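Small relay/power board on my table, LED is on but nothing downstream works. Where do I start?

Asked by Imani Zamora in Hobby Electronics
Viewed 3,476 times

Hi all! I'm pretty new to this, so please be gentle. I have a little board I bought as part of a Cladell starter bundle back in September, and I'm trying to use it to feed a strip of lights that will go under a shelf in my sewing room. The seller page said "control board" and that's as much detail as I ever got. There was supposed to be a leaflet in the bag and there wasn't one. I wrote to them and got an automatic reply with a coupon in it.

So I have power going in on one pair of wires and the lights are meant to plug into the connector on the other pair. When I power it up the red light on the board comes on right away and stays on, nice and steady. The strip does nothing. I tried the strip on my neighbor's supply and it lit up fine, so I'm pretty sure the strip is good (unless I killed it on the way home, ha).

What I've done so far: unplugged everything and plugged it back in, wiggled the wires, and tightened one of the terminal screws, which didn't seem loose to begin with. I own a cheap Zitisix multimeter that I know how to use for batteries and not a whole lot else. I haven't touched the soldering iron and would love to keep it that way!

Everything is on the table right now with the output end wired over to the green panel, and I moved the sewing stuff out of the way so I don't short anything on a pin.

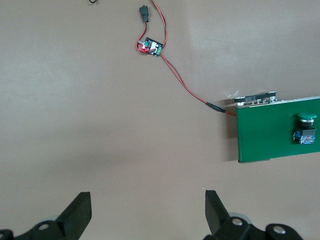

Liya Dinsa commented: a steady LED only says the board is getting power on its input side. It doesn't tell you the output is switched on. Lots of these small boards won't pass anything through until they get a signal or a button press.

Ohh okay, that would explain a lot. I assumed light on = everything on. I'm not sure which button would do it. Is there a way to check whether anything is coming out of the terminal block without wrecking it?

2 of 3 answers marked helpful

Answer from Tsegereda Bogale (14 votes)

Yes, and your cheap meter is plenty for this. Set it to DC volts, on the range just above whatever your supply puts out. If it's a 12 volt supply, use the 20 setting. Black probe on the negative input, red on the positive input, and write down what you get. Then move both probes to the output screws and read again. You're touching the metal screw heads, not poking down into the holes. Go slow and don't let the two probe tips meet, especially on a board that small.

If the input reads right and the output reads zero, the board is waiting to be told to switch on, or it's faulty. If both read right, your problem is farther along, in the connector or the wire going to it.

I'd bet on the terminal block, to be honest with you! The classic mistake is pushing the wire in so far that the screw clamps down on the insulation and never bites the copper. It feels tight, it looks tight, it holds if you tug it, and no current gets through. I did this on a porch light and spent an entire evening blaming the power supply. Turn off the power, back the screw all the way out, pull the wire and look at the bare end. You want enough copper to reach under the clamp with hardly any showing outside. Twist the strands together first so you don't get a stray one leaning over to the next terminal.

Also check polarity at the plug. Red is usually positive but I've had bundles where whoever crimped the connector swapped them. An LED strip hooked up backward usually just sits there dark, so it would look the same as what you've got.

Answer from Eyerusalem Alemneh (5 votes)

Agree with the above. Only thing I'd add is unplug the supply every time before you move a wire. I know it's low voltage but a slipped strand can still take out a board, ask me how I know. And once it's working put it in a box of some kind before it goes anywhere near a shelf with fabric on it. I use the Akande project boxes, the small ones, you can drill them with a regular bit.

Answer from mekdes workneh (0 votes)

had same thing, got the Cilik one instead and it just worked. these bundles are hit or miss

Update from Imani Zamora

Okay so I got the meter out after dinner. Input was fine, output was zero, and I was all ready to be sad about it. Then I pulled the output wires like Tsegereda said and one of them was clamped on the plastic! Restripped it, put it back, and now I get a reading at the plug at the end of the wire, but still nothing if I put the probes on the screws themselves?? Which makes no sense to me. The strip does light, though. Maybe I'm touching the wrong part of the screw.

Liya Dinsa commented: probably paint or grime on the screw heads, or the probe isn't making good contact. If the plug reads right and the strip lights I wouldn't chase it. Leave it running for an hour where you can keep an eye on it and feel whether anything gets hot before you box it up.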